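Questions we receive often about table tops and desk surfaces

Bramcombe furniture hire and repair, help pages

The questions below came to us by e-mail or at the counter in Fotberg. If yours is missing, please write to us and we will try to add it.

What is the difference between a melamine top and a laminate top?

Both have a decorated paper pressed on a board. With melamine the paper is one thin layer, and with laminate there are several layers pressed together before they are glued to the board. Laminate takes knocks better and costs more. For a desk where you only write and use a keyboard, melamine is enough. For a workshop or a school I would pay for the laminate.

Is a white top a bad idea?

It depends on the light in your room. White makes a small room feel bigger and you find a dropped screw at once. It also shows coffee, pencil and the blue from new jeans. If your lamp is directly over the table, choose a matt white, as the glossy one is tiring after an hour or two.
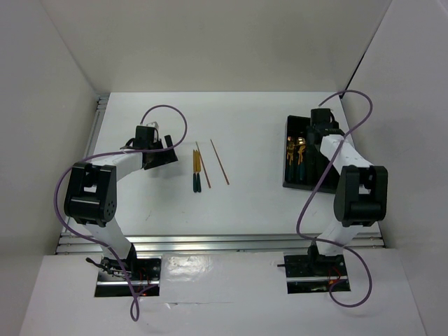 Issue 14, page 6

How do I clean a white surface every day?

Use warm water with one drop of washing-up liquid, on a soft cloth that is well squeezed. Then dry it with a second cloth. Do not let water stand on the joints or at the edge band. We do not advise scouring powder, melamine sponge or anything with bleach in it. The sponge feels soft but it is a very fine sandpaper, and after some months you will have a shiny patch in the middle of your matt table.

And for ink or marker?

Try alcohol for cleaning (the kind from the chemist) on a cotton pad, first in a corner. Wipe from the outside of the mark to the inside, so it does not get larger. Old marker on a textured surface may stay in the lines a little.

What does "textured" mean on your price list?

It means that you can feel the grain with your fingertips. "Printed grain" means you only see it. Many customers order the Pritora white expecting it to be plain, and then they are surprised that it has a light grain. Please ask for a sample before you order. Samples are free and we post them in an envelope.

In which direction should the grain go?

Normally along the longer side. If you put two tables together, please tell us, so that we cut both from the same direction. We can not change this after cutting. 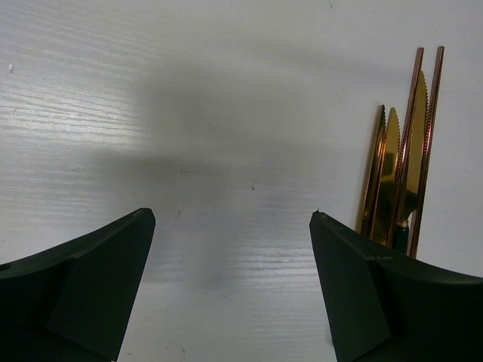 How much weight can the table carry?

The standard frame is for 100 kg, spread over the top. This is not the same as 100 kg on one point. If you clamp something heavy to the edge, put a piece of flat wood under the clamp, on both sides, or you will leave a round mark in the surface. For heavier things we have the Sheikh frame, which is made for 300 kg and has a bar across the back.

What heights do you have?

Fixed legs are 700 mm. With the lower feet the same table becomes 683 mm, and this is better for shorter people and for sewing. Please measure your chair with armrests before you choose, as the armrests often do not go under.

Can you make a cut-out in the top?

Yes, for cables or for a plate. We need a drawing with the measures from the front left corner. A rectangular cut-out must have small round corners, because a sharp inside corner can crack. The cut edge is sealed by us and this is included in the price.

My table moves when I write. What can I do?

First tighten all the screws under the top, with the table upside down on a blanket. Then put it back and turn the feet until all four touch the floor. If it still moves, the floor is maybe the problem, and a thin rubber pad helps.

Do you take back old tops?

Until the end of June, yes, one old top for each new one. They must be dry and without legs.

Comments (4)

deskmouse: The alcohol worked on my marker, thank you. I had to do it three times.

Fotberg_north: Is the 683 also possible with wheels?

Bramcombe help: Sorry, no. With wheels the lowest is the 700.

tillyp: I used the sponge before reading this page. Can the shiny patch be repaired or do I need a new top?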